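Date of check: 2022-11-07
Area: Table 19, Pukham room, and the floor on its far side
Checked by: Pao-chu Leung
Read and agreed by: Shabani Nzioka

Mark each line OK, Fix or Watch. Comments go under the line, short if possible. Anything marked Fix needs a name against it before the sheet goes back in the folder.

## A. Table surface

**A1. Top flat, no lifted edges or sharp corners - OK**
Ran a hand along the whole front edge. It is rounded and I found no chips.

**A2. Top clean before small items are laid out - Fix (Leung)**
Dust and specks on the white top. A damp cloth at the start of each session should do it. The spray from Ketilsson leaves a film, so please use plain water until the new bottles come. 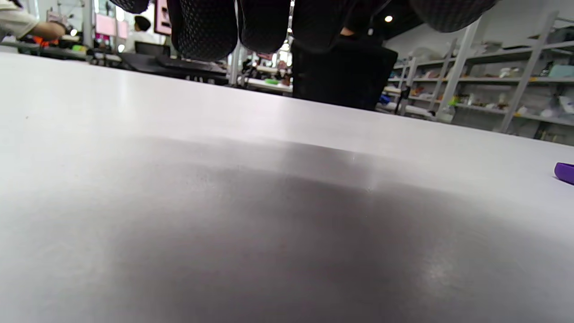 *A2: specks and dust marks on the table top.*

**A3. Lighting good enough to see small parts - Watch**
Hands throw a wide shadow over the middle of the table. Pale items would be easy to miss there, although the bright spoons show up well enough. I have asked Kitodix for a price on a second lamp. Last quote was 170 with fitting.

## B. Gloves

**B1. Gloves worn on both hands - OK**

**B2. Gloves fit, no spare cloth at the fingertips - OK**
The black ones are a fair fit. Anyone between sizes should take the smaller pair.

**B3. Gloves free of holes and loose threads - Watch**
No holes found. Check the fingers for fluff before handling the spoons, as it collects in the bowls and along the groove in the handles. 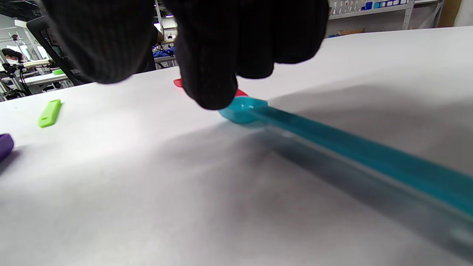

Change any glove that has started to fray at the tips. We bought 39 pairs in February and there are plenty left in the Ikar box, so there is no need to make them last.

## C. Measuring spoons

**C1. Plastic sound, no cracks or rough rims - OK**
Bent each handle lightly and felt round the rims. The see-through teal one was the one I expected to have split, and it has not.

**C2. Spoons kept on the table within reach - OK**
Keep them towards the middle. A spoon left near the edge gets knocked off by a sleeve sooner or later, and they are hard to find under the desks.

**C3. Stacked spoons separate without force - OK**
If a stack sticks, twist the handles apart. Do not lever them with a pen. 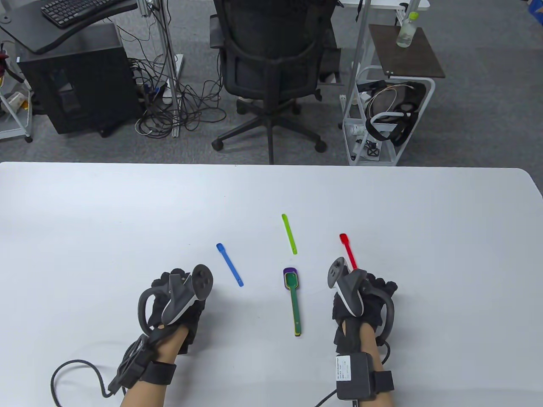 Stacks also need taking apart for cleaning. Wiping the top spoon and putting the pile away does not count, and I will be checking the ones underneath next time.

**C4. Wrist straps and cables clear of the spoons - OK**
Straps snug, with cables led back towards the wearer. Shabani asks that people sit down before the straps go on - fair point, added to the start-up notes.

**C5. Floor beyond the table clear - Fix (Nzioka)**
Black cables in a tangle on the carpet beside the PC tower. They need tying up and moving back under the desk. The power strip by the pole should be fixed down too.

**C6. Size markings readable - Watch**
Lettering is moulded into the plastic, so it will not rub off, but it is hard to read in poor light. Tilt the handle to the lamp if unsure.

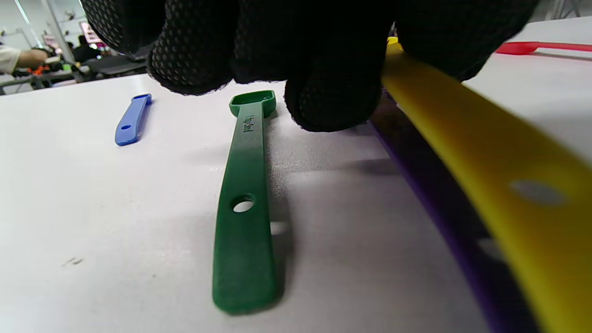 ## D. Before next check

- Wipe table top, both ends (Leung)
- Tie up floor cables and fix power strip (Nzioka)
- Chase Kitodix about the lamp
- Put a spare cloth in the drawer
- C5 to be looked at again before anyone uses the far desk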